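Stellia support desk – ticket 542
Subject: Floor-reflection false positives in the "toy tidy" clips
Component: Timel (object tracker)
Opened by: Despina Balaskas
Status: Resolved, follow-up open

Original report

Hello all! I'm running the head-view clips from the home set through Timel so we can pull out pick and place steps for the robot policy. Most of it is going beautifully, but the glossy tile floors are giving me phantom objects. The tracker finds a bright blob on the floor, gives it an ID and then hangs on to it for the rest of the clip. The planner downstream treats it as a thing to be tidied, so I get a very confident plan to pick up a patch of light.

Settings are the defaults: window of 300 frames, merge gap of 2 frames, tile prior off. I've restarted the worker and cleared the cache, with no change.

Reply from support

Thanks Despina, lovely clear report. Could you attach a couple of frames from one of the bad clips? We'd like to see how near the glare gets to the real toys. Please also try the same clip with the tile prior on and tell us which IDs survive.

Reply from Despina

Frames attached, both from the same clip. The real targets are the green crocodile and the little yellow and blue vehicle.

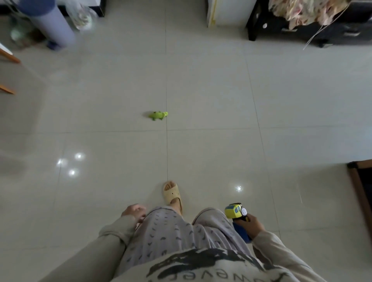
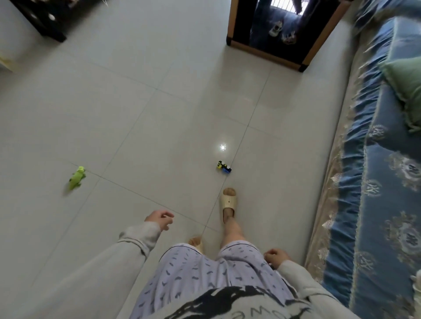

Reply from support

Very useful, thank you! The second one is the awkward case. The glare sits right by the truck, and with the defaults the two get merged into one track. In the first frame the truck is in the hand, so any "truck" track still living on the floor at that point has to be wrong. That makes a really handy check and we'd like to build it into the test.

Steps tried, in order

1. Tile prior on, everything else unchanged. The lone reflections dropped out, but the merged truck track stayed.

2. Merge gap down from 2 frames to zero. Truck and glare now split properly. Sadly the crocodile also split into several short tracks whenever the head turned quickly.

3. Merge gap back to 2, with the new motion test switched on. A reflection slides over the tiles as the head moves, while a toy lying on the floor keeps its place against the grout lines. The test fits the grout grid first, then throws out anything that drifts against it. Held objects are handed over to the hand tracker before the test runs, otherwise they get thrown out too (we found that one the hard way on Saturday).

Result

I'm so pleased with step 3! On the Vondráček check list, 97 per cent of the floor tracks now match the hand labels, and the truck keeps a single ID through the whole clip. The crocodile is whole again as well. Plans coming out of Wolevness name the two toys and leave the light alone.

Still open

– The grid fit is slow on the first pass. Fine for batch work, too slow for the live demo.
– Floors without grout lines fall back to the old behaviour. I have some carpet clips and will send them over.
– Please could the motion test be on by default in the September build?

Support: agreed on the last point, change is in review. Keeping the ticket open for the carpet clips.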